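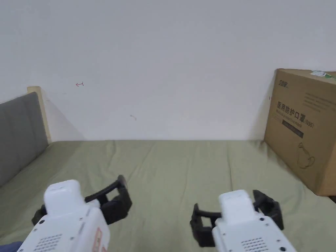

The vote on the Mestbridge gas line was set for Saturday, and Joanne Sowerby had read all 319 pages of the permit. She worked for Urkholm, the company that wanted to build it. Her old friend Mỹ Ông sat on the town council, and she had not yet told anyone how she would vote.

They met in the parking lot behind Donnelly Hall.

"You promised us 103 jobs," said Mỹ. "In the permit I find 19."

"The others are for the construction years."

"Then you should write it so."
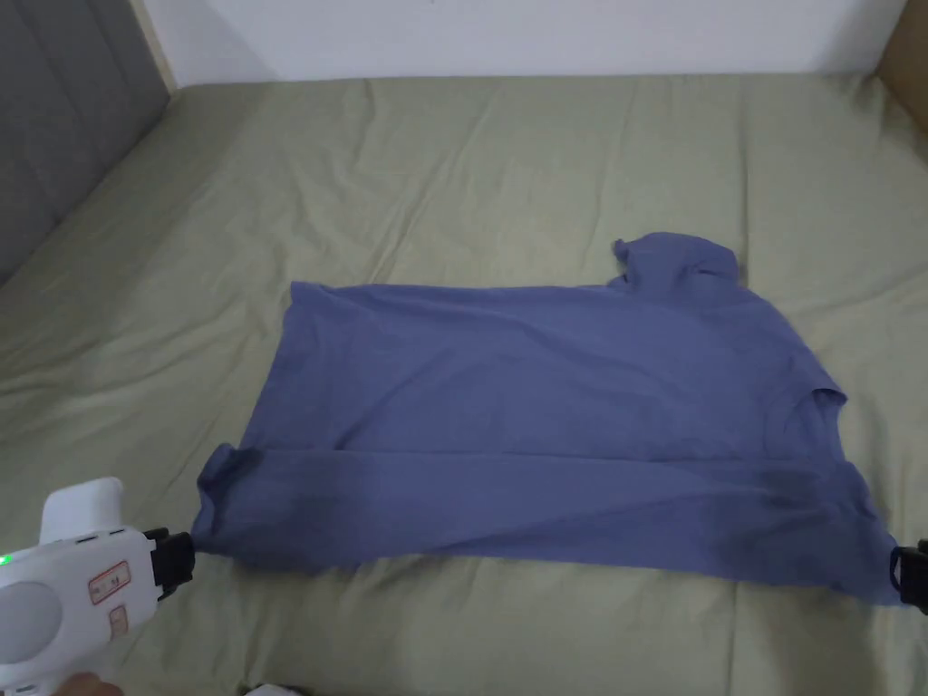
Joanne looked at the trucks on the road. She had written that sentence herself, in December, and her manager had praised it.

"If I correct it, we may lose," she said.

"Yes, you may."

At home she opened the file and changed the number. Then she sent it to the council before her manager was awake. 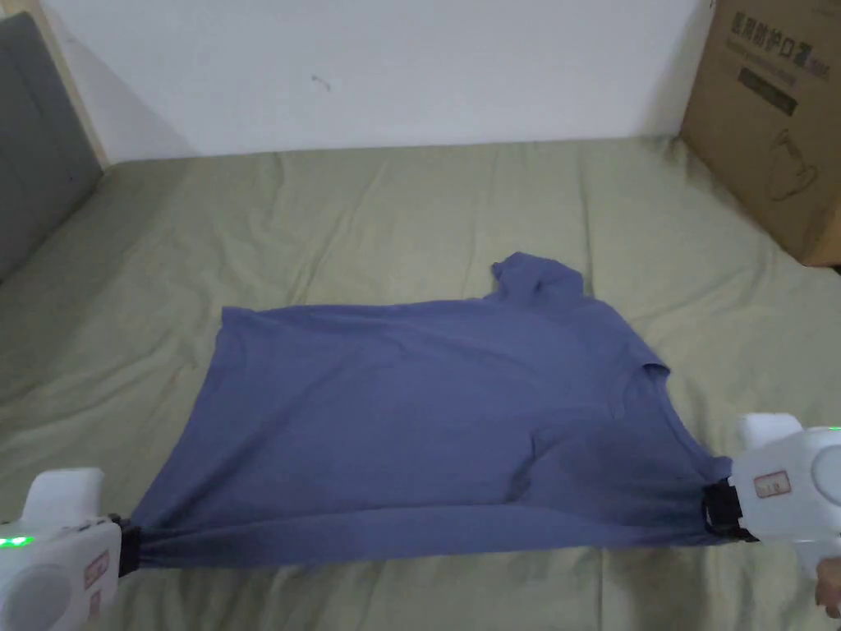 A blue top spread out on the bed.

In the morning her phone showed one message. It was from Mỹ: "Received. I have more questions about page 178."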